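Visit notes: the Skivarel returns hall
By Marlies Egger
July 21, 2019
2 min read
5 comments

Got in late, missed the coffee. Reto Nägeli met us at the gate and walked fast, so these are rough.

Skivarel handles returns for Javow and a few smaller shops. Books, housewares, parts, whatever people send back. 62 people on the floor, two shifts. Until last June every item was picked out of a bin by hand, turned over, scanned, put on a shelf. Now the arms do the first pick and people do the rest.

Loud? Less than I expected. You can talk without shouting. Bachmann put in the conveyors, the arms came later, and the two still don't get along – three stops while we stood there, each one cleared by a woman with a tablet who used to be a packer. She got five weeks of training and a small raise. Wanted a bigger one, said so in front of Reto. He laughed, a little.

What changed most is backs and shoulders. Less bending. More standing still and watching, wich some of the older staff hate. One guy asked to go back to the truck dock and did.

Nothing goes on an arm untill it has been tried in simulation first. Two people in an upstairs room, big screens, mixed objects, odd angles, bad light. 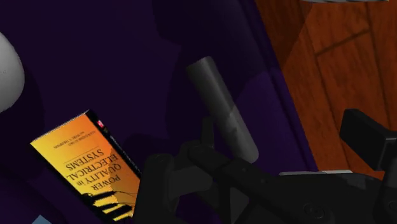 Both of them came up from the floor, by the way. They know what a return pile looks like and argue with the software people at Jalard about it, mostly by phone. Flat things are the pain, they told me. Books especially. Round stuff rolls.

Asked about jobs. No layoffs so far, Reto says, but leavers on the night shift don't get replaced. The packers brought that up too – before I did.

Lunch was good. Bus back at two.

429 shares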